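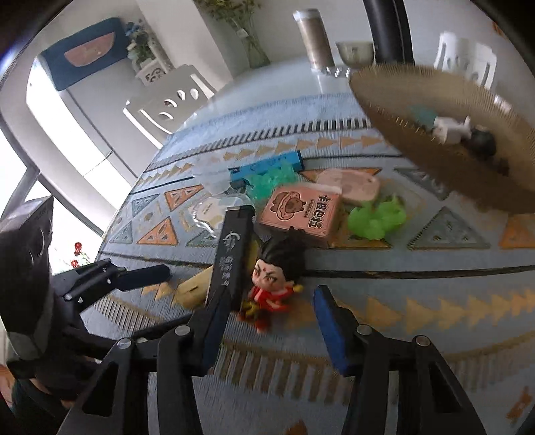
Why do the left and right gripper paths disagree after replay, when each one looks fine by itself?

The two recorders start on separate clocks, and the merge script lines them up by file start time. Set the offset from a shared motion at the start of each episode instead.

Filed under: Data collection > Two-hand recording > Sync
3 min read

Reported by Hala Haddad, Wakton tabletop set. We have 123 episodes of sorting small items on a dining table with two hand-held grippers. In replay the right gripper closes late. The policy trained on the merged data reaches for an item with one hand while the other is still moving through the same space.

Tried so far:
Re-ran camera calibration on both grippers. No change.
Swapped the left and right recorders. The lag moved with the recorder.
Dropped the clear plastic items from training, in case tracking was losing them. No change in the lag. They are back in.

Reply from Mabli Lloyd: The second result points to the clock. Please send one episode where both grippers work close together, with the raw timestamps. 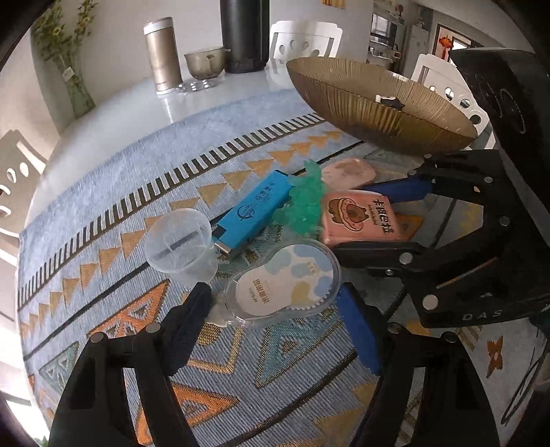 Last updated: May 12, 2023

Mabli Lloyd: Got it, thanks. The tablecloth pattern gives the tracker plenty to hold on to, so I left the pose settings alone. I matched the speed curves of the two grippers over the opening tap and got a steady offset of 50 ms. After the shift, the remaining error is under 20 ms in every episode I checked.

Steps for the rest of the set:
1. Pull the current Kettunen merge script.
2. Run it with offset mode set to "motion".
3. Open the report and look for episodes marked "no peak". Those have no usable tap and need the offset entered by hand.
4. Retrain from scratch. Don't resume the old checkpoint.

Hala Haddad: Ran it on the full set. 2 episodes came back "no peak" and I left them out. The late close is gone in replay. Retraining is queued on Bremo.

Status: waiting on retraining result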